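# Valdovinos lunch counter is back, and the sandwiches are better than ever

Good news for anyone who has been walking past the shuttered hatch at Valdovinos since the summer: the snack counter opens again in November, and it's going to be a proper one this time!
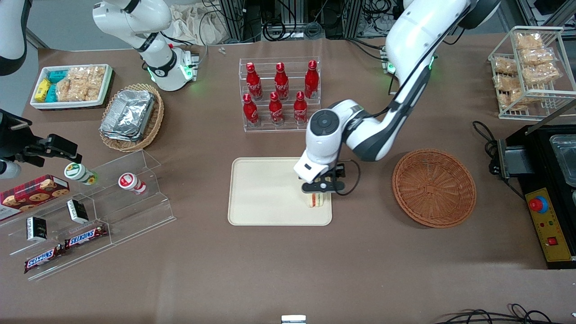

The plan is lovely and simple. Small sandwiches, cold drinks, rice crackers and a few packets of something crunchy, all laid out where you can see them and pick for yourself. Araceli Ochoa, who ran the old counter and has agreed to come back to it, wanted everything within arm's reach, so the cola goes in a clear two-tier rack, the crackers on a slanted wire stand and the sandwiches on a cream tray in the middle. The round wicker basket stays too (regulars would have complained, and loudly).

"People choose with their eyes," she said. "If they have to ask what there is, they just buy a coffee and go."

The sandwiches are the part we're most excited about. They've been kept small on purpose, with pale bread and a thin filling, so you can have one mid-morning without ruining your lunch, or three and call it lunch. Damián Arellano has been working on the fillings with Despina Mujić from the Flava bakery on Dutport Road, and they've settled on tomato and lettuce to start with. A cheese and pickle one is coming after that, and there's talk of egg and cress, although Damián says he won't put his name to it until the bread stops going soft by two o'clock.

Flava will bake every morning and send the loaves over before eight. The first week's order is for 400 sandwiches, and if that goes well the kitchen reckons it could manage 2,000 a month by spring. That's a big jump from the old days, when you were lucky to find anything left after half past eleven!

The money for the refit came from the Jastia neighbourhood fund, which put in £2,000 towards shelving, trays and new electrics. The brown covering for the work table came out of that as well. It wipes down in seconds, and Araceli is happier about it than she is about anything else in the room.

Prices haven't all been fixed yet. We do know that crackers will be sold by the packet, that drinks will cost the same as they did before, and that you'll be able to put together a sandwich, a drink and a packet of crackers as a set. Card payments are coming too, at last.

Itzel Figueroa, who looks after the building's bookings, would love to hear from groups who want a tray made up for a meeting or a birthday. She needs two days' notice and a rough idea of numbers, and she's especially keen to know about allergies in good time. Vegan and gluten-free versions can be done to order, though they won't be out on the counter every day to begin with.

Opening hours will be ten until three, and the hatch is on the left as you come in from the car park. If you have a favourite snack you'd like to see on the shelves, there's a notebook by the front desk for suggestions. It already has four pages filled in, most of them asking for the ginger biscuits. Araceli has read them all and the biscuits are on order.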